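Inicio | Asignaturas | Calendario | Biblioteca | Contacto

Petrología aplicada a la piedra ornamental
Unidad 2. Rocas carbonatadas: mármol, caliza y brecha

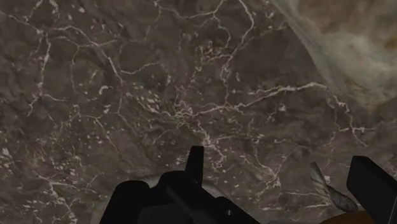 El término «mármol» tiene dos acepciones que el alumnado deberá distinguir en todos los trabajos de la asignatura. En sentido petrológico designa una roca metamórfica formada por recristalización de calizas o dolomías; en sentido comercial se aplica a casi cualquier roca carbonatada que admita pulido. La descripción visual de una superficie precede siempre a la clasificación. En un fondo pardo grisáceo oscuro con vetas blancas y crema, como el de la ilustración, se anotarán el color dominante, la continuidad de las vetas y la presencia de celdas poligonales, que en la parte superior izquierda delimitan manchas redondeadas de piedra más oscura. El aspecto por sí solo no permite asignar un origen.

2.1. Formación de las vetas
Las vetas de calcita se originan por precipitación a partir de fluidos que circulan por fracturas. Cuando una veta corta a otra, la cortada es anterior. Si la fracturación llega a separar fragmentos angulosos y estos quedan cementados, la roca se denomina brecha.

2.2. Ensayos elementales
La calcita tiene dureza 3 en la escala de Mohs y se raya con una punta de acero. Reacciona con ácido clorhídrico diluido en frío; la dolomita lo hace débilmente, salvo en polvo. El ensayo se practicará en el reverso de la muestra, nunca en la cara pulida.

2.3. Práctica
La sesión tendrá lugar el viernes en el aula 303. Cada grupo recibirá muestras de las colecciones Gresance y Skestarthorpe y entregará una ficha de 2 páginas con descripción, ensayos y denominación razonada. La práctica supone el 35 % de la calificación de la unidad. Es obligatorio el uso de gafas de protección.

Este sitio utiliza cookies propias para mantener la sesión. Aceptar | Configurar

© Instituto Paster. Secretaría académica | Aviso legal | Volver arriba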